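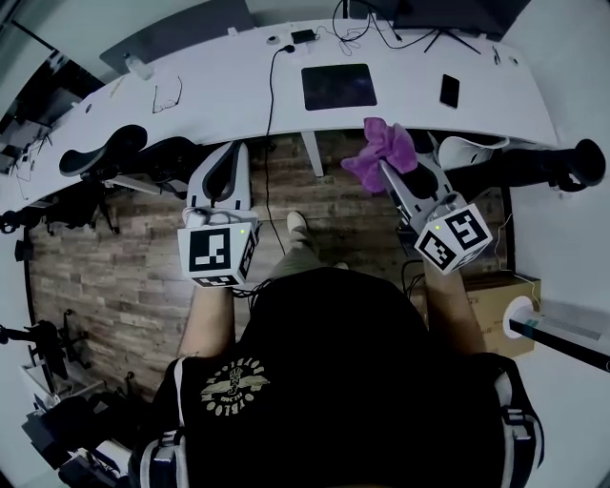 How long should a letter to the editor be?

Keep it under 200 words, unless your paper prints a different limit on its opinion page. Mine says 200 and they mean it.

I've been writing letters to our paper here in Wosbridge for years (my kids groan every time), and I've had plenty land in the trash. My first one, way back, went on for two pages about a school bond and three other things that were bugging me that week. The opinion editor then was Mieke Verbeke, and she called me up and said, "Pick one." Best advice I ever got!

So, how I do it now:

Step 1. Pick one thing. One vote, one article, one dumb remark by a senator. If you're answering something the paper ran, give the headline in your first sentence so readers know what you're mad about.

Step 2. Write the whole rant. Let it all out, as long as you like, and don't send it. I do mine at the kitchen table around 6 in the morning, before the house wakes up.

Step 3. Find your real point. In my rants it's nearly always in the last paragraph. Move it to the top and start cutting from there.

Step 4. Check your facts. If you say a councilman voted against the Dillari Road crossing, go look up the vote in the minutes. I got that exact one wrong last April and had to write a second letter taking it back, and boy, did I hear about it at church.

Step 5. Say what you want done. Call the office, come to the hearing, vote no. People will nod along with you and then turn the page if you don't ask them for something.

Step 6. Sign it with your full name, town and a daytime phone number. Our paper won't print unsigned letters, and they do call to check.

Paste it right into the email, no attachments. Then wait. I give it 7 days before I ask, and I only ask once.

They may trim it, too. Erdal Akgül down the street had his favorite line cut and he's still sore, but they printed the rest and two people wrote in to argue with him, so I'd say he did fine.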